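Do those plastic floor drawers with the big loop handles hold up, or is it all marketing?

Posted in Storage and Tidying by Tiina Ahonen
3 replies | 116 views
Print this page | E-mail to a friend

My sister-in-law swears by these low plastic drawer units that sit on the floor against the wall, the kind with one drawer, a tray on top for keys and whatnot, and a great big loop of a handle sticking out the front. She has the Lolel one. I have had plastic drawers before and every one of them ended up in the garage with a cracked runner, so I'm not rushing out.

What I want it for is the hallway of our unit in Naltholm. Dog leads, torches, the odd packet of batteries. Nothing heavy. The seller's page says the drawer is good for 3000 openings, which sounds like a number someone made up over lunch. It also says the handle is "easy reach", and to me it looks like something I'd trip over at six in the morning.

Has anyone owned one for longer than a fortnight? I'm not interested in hearing how lovely it looked out of the box.

Veikko Väisänen
Member, 53 posts

Get a proper timber one. Plastic is rubbish. My neighbour had one and it went a funny colour near the window.

Useful? 2 yes, 9 no

Glykeria Bakalis
Member, 10 posts

I have the Pelkonen one, which I'm fairly sure is the same thing with a different sticker. Had it since January in the laundry. It's fine? The drawer slides all right with pegs and cloths in it. I did put a bag of potting mix in once and it sagged, but that was my own silly fault.

I don't know about the 3000. I open mine maybe twice a day so ask me in four years.

The tray on top is more useful than the drawer if you ask me, the rim stops things rolling off. I have never tripped on the handle but my laundry is wide and I don't walk in front of it much.

Useful? 14 yes, 1 no

Tamunoemi Briggs
Regular, Storage and Tidying

I'd be wary of any opening count on a product page unless they say what was in the drawer at the time and how hard it was pulled. An empty drawer pulled gently will go on for ages and tells you very little about a hallway with a dog in it. Ask the seller what load they used. If they can't answer, ignore the figure.

Your worry about the handle is the better one. It's a fixed loop, so it takes up floor in front of the unit whether the drawer is open or shut, and then the drawer comes out on top of that. Before spending anything I'd do these, in this order:

1. Look at the shape of the thing with the drawer partway out. The white loop sits right down at floor level and sticks well forward of the red front, and in a narrow hallway that's your walking space.

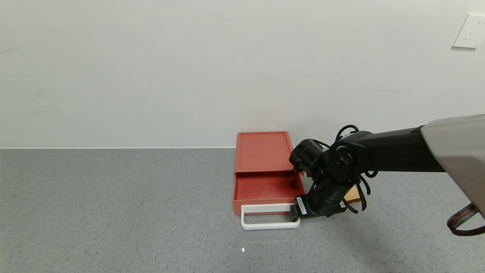

2. Mark it on your own floor. Masking tape, full depth with the drawer open and the handle included, and leave it there until Thursday. If you've kicked the tape up by then you have your answer.

3. Try the pull from one end of the handle. Most of us grab whatever corner is closest, and a cheap drawer will twist and jam when you do. In the shop, pull from the left end, then the right. If it binds, walk away.

4. Push down on the open drawer with your palm. You're feeling for give at the back, where it meets the body. The Danelen I returned had over a centimetre of droop with nothing in it.

5. Check whether it slides away from you when you shut it. With a wall behind it you're right. In the middle of a smooth floor a light plastic box can creep.

I wouldn't pay full price for any of them. For leads and torches a basket on a hook does the same job and leaves the floor clear - though I accept some people can't stand the look of that.

Useful? 21 yes, 3 no

Tiina Ahonen

Thanks Tamunoemi, the tape is down. Asked the seller about the load and got back "standard household use", so make of that what you will. Veikko, what colour did it go?

4 shares | 6 comments | Print this page | E-mail to a friend

Contact the moderators: Ritva Valtonen, Storage and Tidying | Copyright remains with the posters | Back to top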